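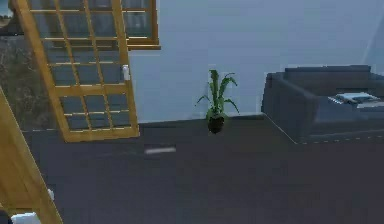
Glass-paned door, potted plant, dark sofa.

Fuvano Draft Snake, Double-Sided, Brown

I have lived in drafty places all my adult life, and I've stopped a lot of doors with a lot of rolled towels. The towel is a fine product. It costs nothing, it comes in every color, and it stays exactly where you put it until someone opens the door, at which point it becomes a thing you step over for the rest of the evening.

The Fuvano is meant to fix this. It's two foam tubes joined by a strip of fabric that slides under the door, so one tube sits on each side and the whole contraption travels with the door when it swings. I paid 28 dollars for it in January, when my living room had the climate of a bus shelter and I would have paid more.

Setting it up took longer than the box suggests. The tubes come longer than any door in my house, and you cut them down with a bread knife, which the instructions recommend and your bread knife will resent. Foam crumbs go everywhere. I was still finding them in my socks a week later. Cut less than you think you need to, because the cover has a little give and a tube that's too short leaves a gap at the hinge side, right where the cold comes in. I know this from cutting the first one too short.

Once it's on, it works. I held a strip of tissue paper along the bottom of the door on a windy night before and after. Before, it flapped like a flag at a car dealership. After, it hung there looking bored. The heat in the room still wanders off through the window frames, but that's a separate purchase and a separate grudge.

On bare, smooth floors it glides along nicely with a faint shushing sound. On rugs, forget it. Mine bunched up against the hall runner every time, and the door stopped dead halfway, usually while I was carrying something. I moved the runner. I now have a warm living room and a runner folded up in the closet.

Two complaints about the cover. It's listed as washable, and it is, but getting the tubes back in afterward is like dressing a toddler who has gone limp on purpose. And it collects hair. I don't have a pet. I have no idea whose hair it is.

Before this I tried the Wernum, the stick-on brush kind, which looks much tidier and sealed just as well for the first few weeks. Then the adhesive let go at one end and it dragged along behind the door like toilet paper on a shoe. If you own a drill and use it willingly, there's a screw-on version that might suit you better. I own a drill.

The Fuvano page has 2,539 ratings, and a good share of the unhappy ones are from people whose gap was too small for the fabric strip to pass under. So measure first. If the door scrapes already, this won't help it.

I'd buy it again, and have, for the bedroom. Four stars. The missing one is for the foam crumbs.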